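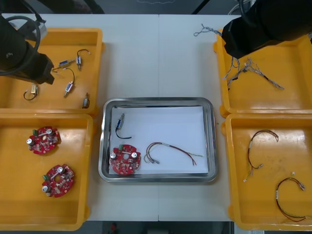 Bhardwaj respondeu ao relatório anterior que a linha de tempo continuava a perder quadros-chave ao duplicar camadas com deformadores e que, enquanto isso se mantivesse, não faria sentido avançar para a curva de interpolação por segmento. A observação foi aceite e a ordem dos trabalhos alterada em conformidade.

Relatório de progresso: editor de animação Fornard, módulo de linha de tempo
Período: até ao fim de maio
Destinatário: Plultbridge, gestão de produto

1. Estado geral

O módulo encontra-se em fase de testes internos. Das 100 tarefas previstas para esta etapa, 77 estão fechadas. As restantes dizem respeito sobretudo à exportação e à documentação do utilizador.

A perda de quadros-chave tinha origem na cópia dos identificadores de camada. A camada duplicada herdava a referência do deformador original e a rotina de limpeza eliminava as chaves que considerava repetidas. A duplicação passa a gerar identificadores novos para toda a hierarquia. O ficheiro de teste enviado pela Brerketti, com 2.443 quadros-chave, foi duplicado, gravado e reaberto sem diferenças.

Foram também concluídos o bloqueio de camadas por grupo, a pré-visualização de som na régua e a configuração de atalhos de teclado. Os atalhos antigos mantêm-se como perfil alternativo. 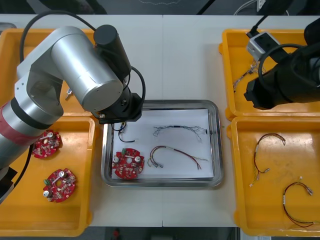 2. Exportação

A exportação para sequência de imagens está completa. A exportação para vídeo ainda ignora o canal alfa quando a cena contém máscaras aninhadas. O defeito foi isolado no compositor e a correção está em revisão de código.

O tempo de exportação não foi medido nesta etapa. As medições anteriores usavam o compositor antigo e não servem de comparação.

3. Defeitos em aberto

Permanecem 13 defeitos em aberto, dois deles classificados como graves: a falha do canal alfa, já referida, e o bloqueio da aplicação ao anular a eliminação de uma paleta partilhada. O segundo só se reproduz com dois documentos abertos e a gravação automática ativa. A equipa está a registar as transições de estado da paleta para identificar a operação que deixa a pilha de anulação inconsistente.
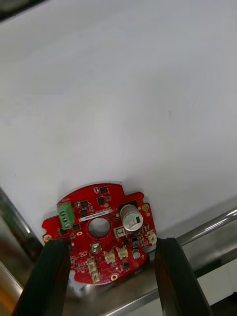
Até haver correção, a versão de testes desativa a anulação nesse caso e apresenta um aviso antes de eliminar a paleta. A limitação consta das notas da versão.

4. Próxima etapa

a) Integrar a correção do canal alfa.
b) Iniciar a curva de interpolação por segmento, com edição numérica das tangentes.
c) Rever os capítulos do manual relativos à linha de tempo e às paletas.
d) Entregar a nova versão de testes à Brerketti.

Pede-se à Plultbridge que confirme se o formato de projeto anterior deve continuar a ser gravado ou apenas lido. A decisão condiciona o ponto b), pois o formato antigo não prevê tangentes independentes.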